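Where Does a Puddle Go?

After a rainy night, the playground at Skalside School is full of puddles. By lunchtime on a sunny day, many of them are gone. Some of the water has run into drains and some has soaked into the ground. The rest has gone into the air. This is called evaporation.

Water is made of tiny bits called molecules. They are much too small to see, even with a magnifying glass. The molecules in a puddle are always moving and bumping into each other. Some move faster than others. When a fast one is at the top of the water, it can break away and float off. It is now part of a gas called water vapor. You can't see water vapor, but there is some in the air around you now.
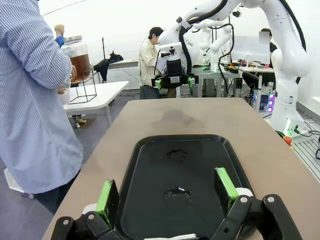 Kenna Rankin

Small puddles on a tray can dry up in the same way as big ones outdoors. A tray has no drain and water can't soak into it, so the water leaves from the top.

Three things make evaporation faster:

Heat. Warm molecules move faster, so more of them escape.

Wind. Moving air carries the water vapor away and makes room for more.

Spreading out. A wide, thin puddle has more water touching the air than a deep one does.

Water does not have to boil to evaporate. Wet socks will dry on a clothesline on a cool day. It just takes longer.

When a puddle dries, it may leave something behind. Dirt and salt do not turn into gas with the water. They stay where they were, and you may see a ring or a mark.

Try it yourself

Put one spoonful of water on a plate and one spoonful in a narrow cup. Leave them side by side on a windowsill where they won't get knocked over. Look at them every hour and write down what you see. Which one dries first?

Words to know

Evaporation: when a liquid turns into a gas
Molecule: a very tiny bit of something, such as water
Water vapor: water in the form of a gas

Contact us | © Ploltmont Science Pages for Kids | Back to top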